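The Dishes Can Wait, But Not Much Longer

By the Farkico Notebook editor
6 December 2019

I have been excited about kitchen robots for longer than is probably good for me, and this year I finally have reasons I can point to. A lot of the progress is happening in simulated kitchens like the one below.

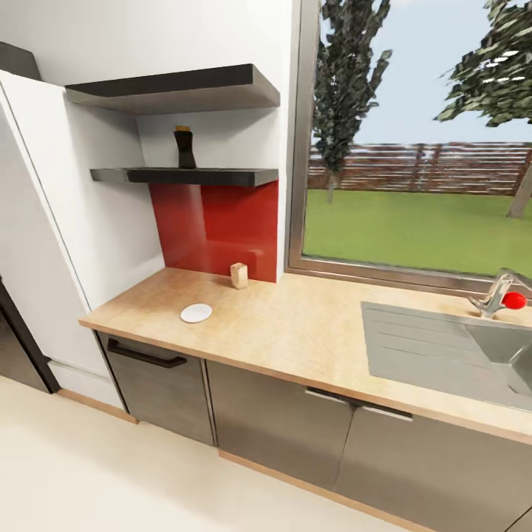

Small chores, big problem

Take one job: clear a plate-sized disc off the counter and put it in the sink. My nephew could do it at four. For a machine it breaks up into a pile of smaller jobs, and every one of them can go wrong. A flat round thing gives you almost nothing to grab. You and I slide it to the edge and pinch, or get a fingernail under the rim, and we do it while talking about something else. A two-fingered gripper coming straight down on it just presses it into the countertop.

Then there are the surfaces. A glossy red backsplash and a steel sink are lovely to look at and miserable for a depth sensor, which sees reflections and holes where a wall ought to be. Windows are worse. The sun moves, the tree outside throws a shadow across the counter, and the software that was sure of itself at breakfast is guessing by lunch.

And handles! I had no idea how much I would come to care about handles. Long bar handles are pretty kind to a robot, and I would pick them over round knobs for any house where I wanted a machine to help. But a door swings on an arc, and the arm has to follow that arc with its own body out of the way. If it pulls a little off the line, it either loses its grip or fights the hinge.

So can they do it yet? In an ordinary home, with nobody standing by, no. I would love to write yes. But I think "no" is getting more interesting every month, and I want to say why.

Practice is cheap now

A simulated kitchen can be reset in the blink of an eye. Drop the plate 2,000 times and there is nothing to sweep up. You can change the color of the counter, move the bottle along the shelf, shift the light, and run it all again overnight. In July I started playing with one of these at home, on a desktop computer my family thinks is for taxes. My first little program tried to reach the faucet knob 1,146 times before I went to bed. It managed 3. I was thrilled with those three (I woke up my husband, who was less thrilled).

By the fall it was getting there more often than it missed, as long as I left the kitchen alone. Move the starting position of the arm and it fell apart again. That is the state of things in a nutshell, and it is a much better state than I expected to see from my own desk.

The catch is the trip from the screen to the real room. Simulated plates don't have butter on them. Simulated drawers don't stick in wet weather. Whatever the program learned about friction, it learned from somebody's best guess.

What the shop floor already knows

I spent a day at Wemden, a small parts shop near us, where an arm loads trays all shift long. It handles about 140 trays between breaks and it is a pleasure to watch. But look at what the people there did for it - they bolted the table down, fixed the lights, and made every tray the same. The robot is good because the room was made good for it first.

Homes won't be rebuilt like that, and I wouldn't want them to be. I do think we could meet the machines partway, with better handles, open shelves at a sensible height, and dishes with a bit of a lip. We already gave the dishwasher its own cabinet and learned to rinse the way it likes.

My guess is that the first useful home robot will do one dull thing, like wiping a counter or carrying cups to the sink, and do it slowly while everyone is out. I'd buy that one. I would probably stay home to watch it.

Comments (3)

halliday_road: I'd settle for one that puts the lids with the right containers. Take my money.

Fenthorpe Fan: Good piece, but you are too easy on the simulators. I worked with rubber gaskets for years and no program I ever used got them right.

tinbucket: The butter line is so true. Also, what arm are you using on the computer? Would like to try this over the holidays.

Contact us | © 2019 Farkico Notebook | Back to top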